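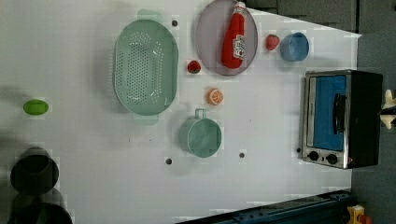

Open day, kitchen table station
2 July 2024

Print this entry | E-mail this entry

Notes from the open day at the Hurkport lab, written up the same evening so the Brerel people get them before they book their own visit. I had the kitchen table from opening until we shut the doors. The other two stations have their own entries.

Setup

Toaster oven on the table, near the edge beside the toys. Toy food and dishes spread out on the white top: the mint-green colander, the lavender plate with the ketchup bottle lying on it, the light blue bowl, the teal pot, strawberry, orange slice, lime. I started with the lime well away from everything else so the first pick would be an easy one with lots of clearance. Ketchup across the plate was the second pick.

We planned to put the food back in the same places between groups. That lasted two groups. After that I let visitors put things where they wanted and the session got better for it. Kids especially want to make it hard. One boy stood the ketchup up inside the pot and asked if the arm could get it out. It could, on the second try, after knocking the pot over on the first.

Program

Eight groups, six tasks offered to each. A group picked whichever tasks it liked and we ran them until the time was up. The list on the card:

1. Lime to bowl
2. Ketchup off the plate
3. Orange slice into the pot
4. Strawberry into the colander
5. Move the pot by its handle
6. Open the oven door

In total we logged 128 attempts on this table. The success column is in the shared sheet and I have not gone through it yet, so no rates here. My impression is that lime and ketchup were fine all day and the orange slice was the weak one. It is flat and the fingers have to come down nearly to the table to get under the edge. Twice it slid away and the arm went after it, which visitors liked more than a clean pick.

Oven door: people asked for it in every group. We had it working in March on the old bench, but the handle runs along one side of the window and the approach has to be lined up well. With the table in its new position the approach was off. I retaught it at the lunch break and it was better afterward. Should have been done the day before.

The colander gave us some trouble too. It is light, and if the gripper brushes the rim on the way in, the whole thing turns. After that the strawberry goes in the wrong place. Borbély's team had the same problem with theirs and put a pad underneath. Worth trying.

Questions we got

Most common: is somebody driving it? I showed the stop button and kept my hands where people could see them, and that settled it for most.

How many times did it have to practice? I said 2,000 recorded runs for the kitchen set, which is the number on the poster. A teacher asked who did them all, so I said we took turns and that the last few hundred were dull.

Can it cook? No. The oven is there for the door and the knobs. We don't do the knobs yet.

A man from Fikness wanted to know cycle times and what the gripper weighs. I had the first and not the second. Need a spec sheet at the station next time.

Problems

- Network dropped for a few minutes during group five. Arm held position as it should. I talked until it came back.
- Shadows on the left side of the table got stronger as the afternoon went on. Picks on that side were slower. Could be the light, could be something else - check the logs before blaming it.
- Small fruit rolled off twice. Recovered both.
- The card with the task list was too small to read from the second row.

To do

- Reteach oven approach properly and save it under the new table position.
- Pad under the colander.
- Bigger task card, spec sheet for the gripper.
- Go through the 128 attempts and mark the ones where a visitor had moved things during the run. Those should not go in with the rest.
- Send Brerel the group schedule. Suggest they take fewer groups than we did and leave a gap after each one.

Related entries
Open day, sorting station
Open day, mobile base in the hallway
Moving the kitchen table: new calibration
Oven door, first working version
Visit to Borbély, notes on grippers and pads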